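Joining the Air Force Reserve in my thirties, what is recruit training really like?
Posted in Defence Careers and Service Life, July 11, 2018

Posted by Hillska
I'm 34, I do logistics for a living and I've put in to join the Air Force Reserve as a supply tech. My application has been "in progress" since April, so I have had plenty of time to worry. Mostly about the fitness test, the aptitude test and whether I'll be the oldest person in the room by a decade. My knees already make a noise on stairs. Can anyone who has been through it tell me what to train for and what to stop fretting about? 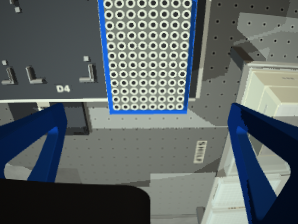 Posted by Brock Tremblay
I went in at 36 and came out the other end with the same knees, more or less. Start with the running, as that's where the older recruits in my course came unstuck. Fifteen minutes of easy jogging every second day beats one heroic Sunday effort followed by a week on the couch. Then the bed. You will make your bed more times than you have in your whole life so far, and the corners will be wrong. Your locker will be wrong as well. Think of that blue rack with its ringed holes in dead straight rows, and you've got the general idea of how your socks ought to look.

The aptitude test is mostly arithmetic and patterns against the clock. I found a second-hand practice book with 217 questions in it and did the lot at the kitchen table, swearing quietly. My arithmetic had gone to seed and it came back.
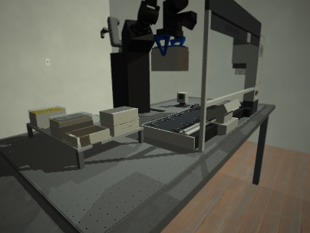 As for age, the younger ones will call you Grandad for 2 days and then start asking you how to iron a shirt. Learn to iron a shirt. Also break your boots in early, at home, with two pairs of socks. I saved that job for the first week and regretted every metre of the parade ground.

Bring patience for the paperwork too. They'll want your medical history back to the colour of your first dummy, and the original of anything you've sent as a copy.
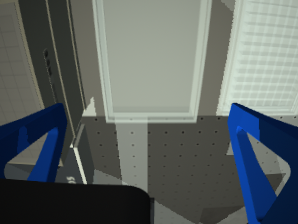
Blue gripper fingers above a perforated surface.

Posted by Harju
Depends on the trade. Ring them up.

Posted by Tornham
Mostly agree with Brock, except about the running. Push-ups were my downfall – I'd been doing them badly for years and the instructor was kind enough to tell me so from the far side of the gym. Get a mate to watch yours. Civilian employers are the other thing. Mine was all for it until I mentioned dates, so talk to your manager before you've got a start date and get whatever they agree to in writing.

The food's fine. Eat it quickly.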